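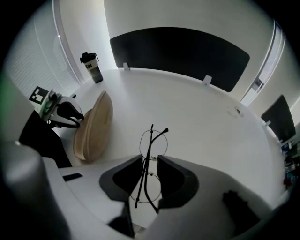 4. Desk set-up and personal items

This section covers the shared white desks in the Putcombe office. It applies to desks fitted with a Pritum privacy panel. Read section 3 (Panel and clamps) before you start.

4.1 Clearing the desk

1. Remove all loose items from the desk surface.
2. Fold the temple arms of any eyeglasses and place the glasses in their case. Close both halves of the case fully.
3. Wipe the surface with a dry cloth. Work from the far edge toward the near edge.

CAUTION: Do not lay eyeglasses lens-down on the desk. Thin wire rims bend easily and cannot be repaired on site.

4.2 Placing items along the panel

1. Check that both clamps are seated on the far edge. The panel must not lift when pulled upward by hand.
2. Stand drinks close to the panel. Only containers with a lid are permitted.
3. Lay the phone flat, clear of the near edge.
4. Keep the middle of the desk free for work.

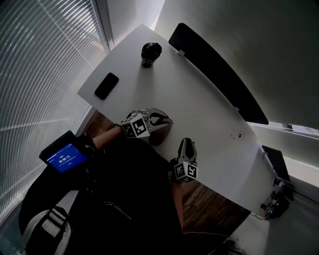 Figure 4-2. Desk with privacy panel on far edge; lidded mug and phone at upper end.

NOTE: The panel may show a slight curve along its length. This does not affect use. Do not tighten the clamps to straighten it.

4.3 Eyeglass case

1. Keep the case on the desk whenever the glasses are in use.
2. Lay the case flat for storage. A case standing on its edge can roll if the desk is bumped.
3. At the end of the shift, move the case to the personal tray (Mäkelä, part 274).

4.4 Light and blinds

1. Lower the roller blinds before adjusting any lamp.
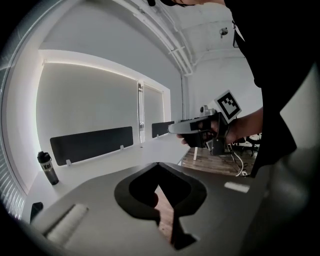
2. Switch on the wall light strip and set it to 80 percent.
3. Sit at the desk and check the surface for glare. If glare remains, turn the slats of the vertical blinds toward the wall.

CAUTION: Do not pull a roller blind down past its stop. The cord guide will come off the bracket.

4.5 Reporting damage

Report loose clamps and damaged blinds on form 9. Leave the form in the Dundia mail slot, marked for Oona Niskanen. Do not use the desk until the form has been returned signed.

Section 4 last revised August 8, 2021.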